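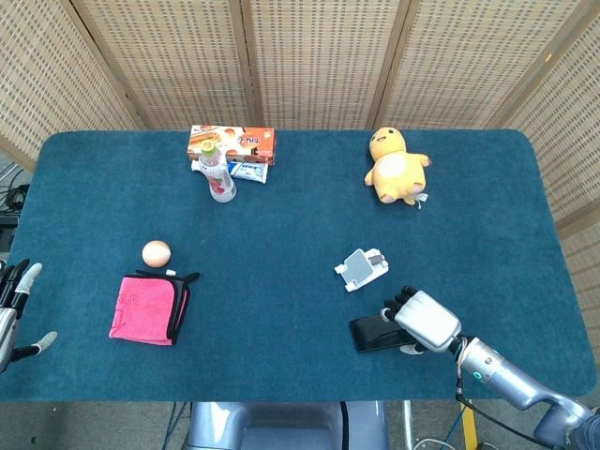

Stop resetting the table

Short one, I have a bus to catch and Remedios wants the room by four.

My argument is about mats. Also cables, but mats first.

We run one humanoid upper body over one table at Gerkport. Two hands, fingers that bend properly, a forearm each. For most of May the rule was that every item went back on its taped cross between runs. Toy here, bottle there, phone square to the edge. Somebody spent more of the day being a shop window dresser than looking after the machine. I thought this was daft then and I think it's dafter now.

Josué Pacheco disagrees, and he's the one who wrote the rule, so fair's fair: his point is you can't tell a bad finger from a bad layout if both change at once. True. But you check fingers with a finger check. Open, close, each one, both hands, before anything goes on the mat. Takes a few minutes. We were using the table as a test rig and the real test got skipped, beacuse the table looked tidy and everyone felt good about it.

Phones are where it shows. A phone flat on a soft mat is a horrible thing to pick up. Thin, slippy, no edge to get under. The hand comes down on top, the thumb goes for the long side, and if the thumb is a hair out of true you get a push instead of a grip. On a taped cross we'd quietly learned the one spot where a tired thumb still managed. So the log said fine. Ketetti's service sheet says look at thumb play every 700 grasps. We were at 1611 when Kyu-ri Ryu wiggled it by hand and said, er, should it do that.

No it should not.

New tendon, new thumb zero, half a day gone. And a week of runs I wouldn't now trust.

So. Scatter the things. Have soft stuff, shiny stuff, something round that rolls, a folded cloth with a strap over it that catches fingers. Let it be a mess and let the hands be what you keep exact. Wear turns up much sooner when the hand has to reach properly.

Cables, quickly. I keep hearing that they should be tied back tight to the arm. Please don't. A forearm that turns needs slack, and slack dangles, and dangling looks scruffy to visitors. Let them think so. Clip at the elbow, leave a loop at the wrist, look at the loop each morning for shiny patches. Nuala Dolan cable-tied ours flat once, very neat, and we lost the wrist sensor at run 3297 with a wire worn through inside the sleeve. Neatness again!

What I would be strict about: the mat not creeping, the table not creeping, and the zero pose written down where people can find it, with who set it. Ours was on a sticky note. It is now on a bigger sticky note. Working on that.

Josué says he'll write a reply. Good, he should. He can have the taped crosses back on the days he does the finger check first and signs for it.

Right, bus.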